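Open lab afternoon at Vanville: the student robot kitchen

14 shares | 2 comments

The Calto student project at Vanville opened its doors for an afternoon in May, and I went along with a group from the Gallegos after-school robotics club. We signed in at 2 p.m. and were taken upstairs in one group of 30.

The first stop was the workshop, where first-year students were building small wheeled robots for the Pritberg Cup. Most were still fighting with their line sensors. One team let us drive theirs with a game controller, and it ran into a chair leg twice.

After that came the part most of us had signed up for. The project's older students work on household chores with a pair of robot arms, and this year the subject is the kitchen sink. The students said cups and plates are the easy end of the job. Thin things give them more trouble, and so does anything soft. They keep a log of every attempt, which stood at 1269 on the day we visited. A printout of the last 116 was taped to the door, with notes in pencil next to the ones they wanted to look at again.

Questions went on for over half an hour. Our club wanted to know about cost, and the answer was that the arms take up most of the budget and repairs take up the rest. Someone else asked how new members get in. There is no test. You come to the evening meetings for a term and help with the log before you work on the arms.

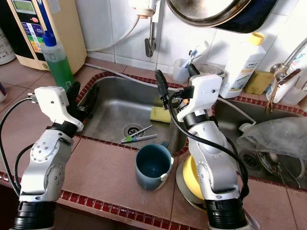 Parking is behind the building, and the side entrance is the one to use after 5 p.m. The next open afternoon will be posted on the project's page.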